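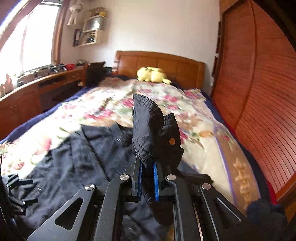 Getting the laundry off the bed: notes for the Moncrieff evening talk

Start without slides. Ask who has clean clothes on a bed at home right now. Wait for hands.

The bed is the best folding surface in most homes. It's wide, it's at a decent height, and you need it back by night. At the Parkotthorpe sessions in April we had 352 replies to the question of where people fold, and the bed came first, ahead of the couch and the kitchen table.

Point one: make the bed first. Pull the quilt flat. If it has a busy print — roses, stripes, anything — dark clothes still show up fine on it. White socks don't.

Point two: dark clothes. Black and navy are hard to tell apart in a heap, and more so in the evening. Do them by the window while it's light. Find the seams before anything else. Pick the piece up by a seam, give it one shake, lay it down.

Point three: snaps and buttons. Close them before folding. An open snap catches on knits, and the front slides out of line. Hold up the sample jacket from the Komance box and do this slowly. People at the back will want to see it again.

(Pause. Water.)

Point four: the chair. Things on the back of a chair are usually worn once and not dirty. Allow 3 items, then hang them or wash them. Someone will argue. Let them, but keep it short.

Desk tops and small objects are the second talk. If asked, say so and move on.

Practice round: one pile per table, darks only. Walk the room. Don't fold for people.

Handouts are by the door. Take the leftover ones back to Cukmont.

Related items
Sorting socks without a basket
Quilts: washing and airing
Clearing a long desk
Parkotthorpe sessions: questions from April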